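Sunday is my reset day, and this week it was the spoons and chopsticks that got me. They had been living all over the kitchen since August, so I cleared a spot on the happy flower tablecloth (the red one, I love it so much!) and got out the little blue box.

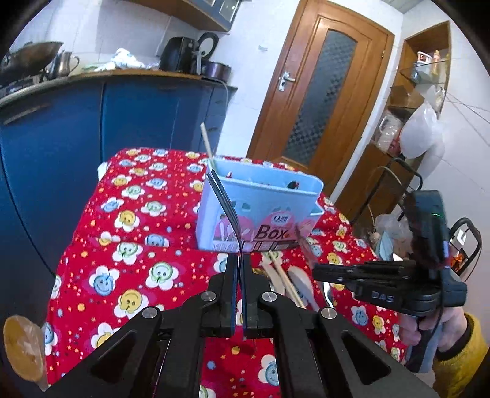

Do chopsticks need their own container?
Mine share with the spoons. I stand them up so I can grab a pair while the noodles are boiling.

The black spoon is my favorite for soup, so it gets a place near the front, where I don't have to dig for it.
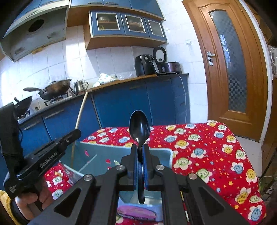
Next up is the shelf by the door, with all its little bottles. I keep putting that one off, and my friend Liliana has offered to come over and boss me around until it's finished. I might let her!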